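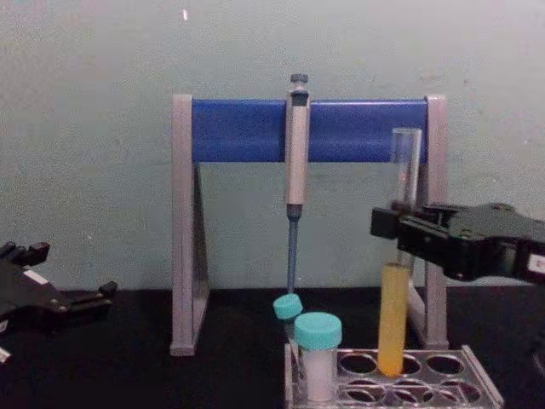 Adult child moving back into the family home: written agreement and contribution to household costs
Posted in Family and Household Finances
2020-04-11

Riaan Hlongwane

I would be grateful for guidance on the following matter. My son, who is 26, will give up his apartment in Flerkham at the end of this month and return to live with my wife and me. He has been placed on reduced hours by his employer, Gruriser, and does not expect to return to full-time work before June at the earliest. He has offered to pay a monthly sum toward the household. My wife considers that we should not accept any money from him while his income is reduced. I believe that a modest payment would be proper, and that the terms should be set down in writing before he arrives.

I have 2 specific concerns. First, does accepting money from him make us landlords in any legal sense, with the duties that follow? Second, would a written agreement between parents and an adult child have any standing, or would it be regarded as a private family matter? We own the house and there is a mortgage on it. A younger daughter also lives at home and is still in school. She does not contribute and would not be asked to.

M. Varnell

The answer to your first concern depends on the state in which you live, and you may wish to add that information to your post. In general terms, a person who pays regularly for the use of a room may acquire certain rights even when that person is a relative. The most common of these is the right to written notice before being required to leave. In many places this right can arise whether or not money changes hands, so declining the payment would not necessarily avoid the issue.

With regard to taxes, a fair share of groceries and utilities is often treated differently from rent. If the sum is intended as a share of expenses, the agreement should say so plainly, and you should keep copies of the bills to which it relates. A tax preparer can confirm the position for your own return.

On the second concern, a written agreement is worth having. It need not be long. The agreement my husband and I used with our eldest fitted on one page and covered the following:

The amount to be paid and the day of the month on which it is due
What the amount includes (in our case utilities, internet and food, but not his telephone)
Use of the car and who pays for fuel
Overnight guests
The date on which the arrangement will be reviewed
The notice to be given by either side

We reviewed ours after 3 months and reduced the payment, as he had begun doing most of the cooking. I would also suggest that you read your homeowner's policy. Ours required us to report any additional adult living in the house — a point we discovered only when we called about something else. Your son should ask separately whether his own belongings are covered.

T. Mofokeng

I agree with your wife. He is your son and should not be charged to live in his own home. If you do take the money, put it in a savings account and return it to him when he leaves. My parents did this for my brother and it paid his deposit.

Riaan Hlongwane

Thank you both. My wife has read these replies and is willing to accept the savings account arrangement, provided that he is not told of it. I had intended to list it in the agreement, so this remains under discussion. I have requested a copy of our homeowner's policy and will add our state to the original post once I am able to edit it.

M. Varnell

If the money is to be returned, I would advise keeping a simple record of each payment and the date on which it was received. The account may be held in your own name, but any interest will then normally be reported as yours.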